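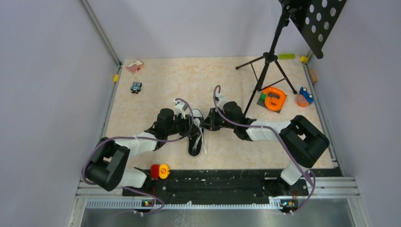 PRINDLEY, October - The night market is back on Hosoda Street, and what a comeback it was! More than two years after the last stalls packed up, the first evening drew 3000 people to a stretch of road you can walk end to end in a few minutes, and plenty of them were still eating at closing time.

There were 30 stalls this time, nearly all run by people who live or work in town. The longest line by far was for Dastamari, the little bakery by the post office, which brought its cardamom buns and a new flatbread with roasted squash and sheep's cheese. Owner Karim Hajji had baked 2000 buns over two days and sold the last one a little before nine.

"I told my sister we'd be eating leftovers all week," Hajji said. "We didn't even get one each."

A few doors down, Toshiko Yoshida was ladling out miso soup with clams from a pot she borrowed from the high school kitchen. She also ran the pickle swap, a holdover from the old market that a lot of people had asked for. You bring a jar, you take a jar, and you write what's in it on a strip of masking tape. The table had dilly beans, pickled plums, three kinds of kimchi and one jar marked only "Grandpa's, careful."

Music came from the steps of the old Preltorance building, where the school jazz band played a first set and then, after a lot of shouting from the crowd, most of it over again. The trombones were terrific.

The big change from past years is the layout. Food stalls now run down the north side and crafts down the south, with long tables in the middle so people can sit down with whatever they bought. It made the whole street feel like one very large dinner - strangers passing napkins, kids trading dumplings for fries, somebody's dog asleep under the bench. Parking was the one sore spot. The lot behind the library filled up before six, and drivers ended up circling as far as the ball field. For the next market, a shuttle will run every 15 minutes from the fairground, and bikes can be left inside the library courtyard.

The market will be held 3 more times before the winter break, from 5 p.m. to 10 p.m. Entry is free. Most stalls take cards, but the pie stand and the pickle swap's donation tin are cash only. Anyone who wants a stall can pick up a form at the library's front desk. Yoshida is also looking for clean jars with lids that fit, any size, and they can be dropped off at the same desk.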